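Updated in September, after the second month with the kit. I've moved the cupboard tips up top as those are the ones people keep emailing me for.

# Getting your kitchen ready for a two-armed helper (and is the Mirnlow kit worth it?)

So I've been trialling the Mirnlow home planning kit, the software you use to rehearse a robot helper in a pretend room before the real one goes anywhere near your crockery. I paid for mine, $714 for the starter licence from Naidoo Home Supply in Jornwood, and I'm still on it. The robot itself is on a separate hire plan and I'll get to that, because the price made me put my tea down.

If you only want the tips and couldn't care less about the review, have at it.

## Doors and handles first

Get your tape measure out and do every handle in the kitchen before you open the software. Length, how far it sticks out, which side it's on. I did mine on the back of an envelope and then lost the envelope, so use a notebook!

Long vertical bar handles have been the easiest by miles. A gripper has plenty to aim for, and if the arm comes in a bit high or a bit low it can still get hold. Little round knobs gave me endless grief in my own layout. I swapped four of mine for plain bars from the hardware store and they look nicer anyway.

Leave swing room. I had a step stool living beside the pantry and never thought about it, but a door that opens fine for a person who can shuffle sideways is a different story for something with a wide body and two arms held out in front.

The kit comes with a practice room so you can muck about before building your own. It's a strange-looking place (mustard cupboard, black wall, floorboards in stripes of yellow and olive) and I've grown quite fond of it. There's a mountain picture on the wall and everything. I spent a whole evening in there just learning to raise the arms and put them down again. 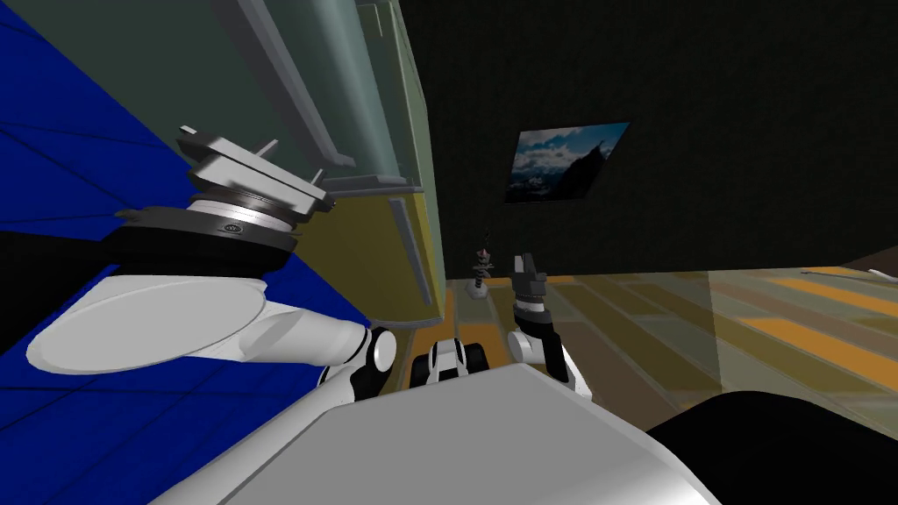 *Mirnlow practice room: right gripper up, left arm in front of the tall cupboard.*

Start with the arms in view. Sounds daft, but my first few goes I had them tucked down low and couldn't work out where anything was. Bring both up in front of the body, fingers pointing at the ceiling, and you've got something to judge distances by.

Don't worry if the view comes up on a slant, either. I wasted an hour hunting for a setting to level it, then got used to it by lunch and stopped noticing.

## Floors

- Pick up rugs with curly corners, or tape them down with proper rug tape. The cheap stuff leaves gunk on timber.
- Anything thin and lying flat (a broom handle, a curtain rod, the dog's stick) goes in a corner upright or out of the room.
- Small standing ornaments on the floor need a new home. I had a ceramic heron by the back door. It lives on the bookcase now.
- Sweep before you measure. I know, I know, but I got a wrong reading off a squashed sultana once.
- Shiny floors at 4 pm with the blind up are awful for any sort of camera. Pull the blind halfway.

I also put a strip of painter's tape on the floor where the pantry door reaches when it's fully open. Costs nothing and you'll use it yourself when you're carrying a hot tray.

## Building your own room in the kit

You draw the walls, drop in cupboards from the library, then stretch them to fit. Mine took two evenings. The library's decent for tall cupboards and drawers and pretty hopeless for anything older, so my 1960s dresser is currently standing in as two bookcases and a box. Works well enough for planning.

The bit I'd tell anyone to do slowly is the cupboard split. If you've got an upper door and a lower door on one tall unit, enter them as two doors with a handle each. I put mine in as one big door because it was quicker, and then every rehearsal had the arm going for the wrong spot. Redoing it took me longer than doing it right would have.

Save a copy before you move furniture. The undo button goes back one step and then gives up.

There's a clearance check as well, where you park the robot and run each arm through its reach. Do one arm at a time to begin with. Once you've got the hang of left and right separately, have them both up together and see how much space is left between them and the nearest door.
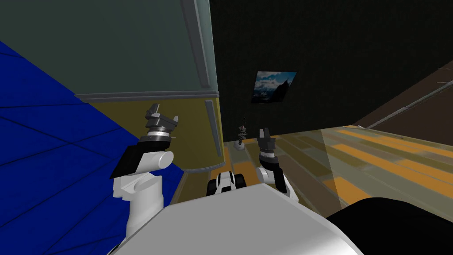
I like to do that check at the end of each session, last thing, then write down how far I've parked from the cupboard. For my pantry the sweet spot is 727 millimetres from the door to the front of the base. Yours will be different, and it'll change again if you swap the handles, so measure after the hardware's on.

Back the robot off before you rehearse opening anything. If you've parked close enough to touch the handle comfortably, you may have parked too close for the door to come past you. I drew this on paper for my sister-in-law and she got it straight away, after ten minutes of me waving my arms around in the hallway.

## What it costs

The starter licence is the $714 I mentioned. The full bundle, with the Fokow room scanner thrown in, is $2453, and I can't see most households needing it. The scanner is lovely, I had a go of the one in the shop, but a tape measure and a patient evening get you the same room. If you've got a big place with odd angles then maybe.

Hiring the robot is on top and you have to ring for a quote. Mine came back higher than my car payments. I'm thinking about it.

You get 30 days to return the licence, and the clock starts when you buy, so don't do what I did and leave it sitting in the drawer for a fortnight.

## Good bits and grumbles

Good: the practice room, the clearance check, and the phone support (a real person, picked up on the third ring). It runs on my old laptop with the fan going a bit.

Grumbles: the undo thing. The manual is one enormous file with no index. The colours in the library are mostly mustard or grey-green, and I'd like to see my kitchen in something like the white it's painted. Glass doors are a pain to click on.

I'd buy the starter again. Even if the robot never turns up, my pantry door opens all the way for the first time since we moved in, and I found the good colander.

Next page is the one about drawer liners.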